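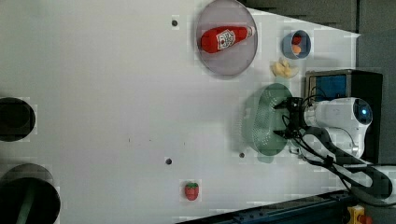 Cluncombe Automation Users Board > Products and Services Under Review > Stillow tabletop sorting kit, evaluation thread

ldvorak
Moderator
Posted Tuesday, 9:12 am

This thread is opened for members who are evaluating the Stillow tabletop kit for teaching or light research use. The kit is supplied as a single arm with gripper, a work surface and a set of play food and dishes for practice tasks. Our department received its unit in September on a 30-day evaluation agreement. Members are asked to state whether they purchased the kit, borrowed it or received it from the vendor.

Our findings to date are favorable. Setup was completed by two staff members in one afternoon. The practice tasks are graded, and a new operator can begin with the colander and the fruit before moving on to anything with a cap.

Lucinda Dvorak

pasichnyk_i
Member
Posted Tuesday, 10:40 am

Thank you for opening the thread. Our laboratory purchased the kit at the listed price of 3533 dollars, without the service plan.

I must disagree on the grading of the tasks. The colander is presented in the manual as a beginner item. In our trials the gripper closed well on the rim but poorly when the approach was from directly overhead, and new operators tended to approach from overhead. The ketchup bottle, listed as intermediate, gave less trouble when laid flat across a plate. I would ask Stillow to revise the order.

Ihor Pasichnyk

hitari_support
Vendor representative
Posted Tuesday, 11:25 am

Hitari is the regional distributor for Stillow. The order of tasks in the manual follows the number of steps in each task and does not reflect grip difficulty. The comment has been forwarded to the documentation group. Customers who wish to change the order may do so in the task file, and this does not affect the warranty.

benchtop_20
Member
Posted Tuesday, 1:03 pm

Is the service plan necessary? Our purchasing office has been quoted 2516 dollars for the kit alone under the school program, and the plan would put us over our limit.

ldvorak
Moderator
Posted Tuesday, 1:31 pm

In reply to benchtop_20: the plan covers gripper pads, cable replacement and one visit per year. We have not yet needed any of these. I would nevertheless recommend it for a site with student operators.

pasichnyk_i
Member
Posted Tuesday, 2:18 pm

I do not share that view. Gripper pads may be ordered separately, and our staff replaced a set in 20 minutes. A school with a technician on site should put the money toward a second set of objects. Soft items in particular wear out before the hardware does.

Đỗ
Member
Posted Tuesday, 3:50 pm

Our site has used the kit for one term. I agree with Ms. Dvorak regarding student operators and with Mr. Pasichnyk regarding the manual. Two further points for prospective buyers: the emergency stop should be within reach of the supervising adult before power is applied, and cables near the gripper should be checked at the start of each session. The manual mentions the second point only in an appendix.

hitari_support
Vendor representative
Posted Tuesday, 4:15 pm

The cable check will be moved to the first chapter in the next revision. Replacement objects can be ordered by the piece through the parts desk.

benchtop_20
Member
Posted Tuesday, 4:42 pm

Thank you. We will request the quotation without the plan and ask for the price of the objects as a separate line.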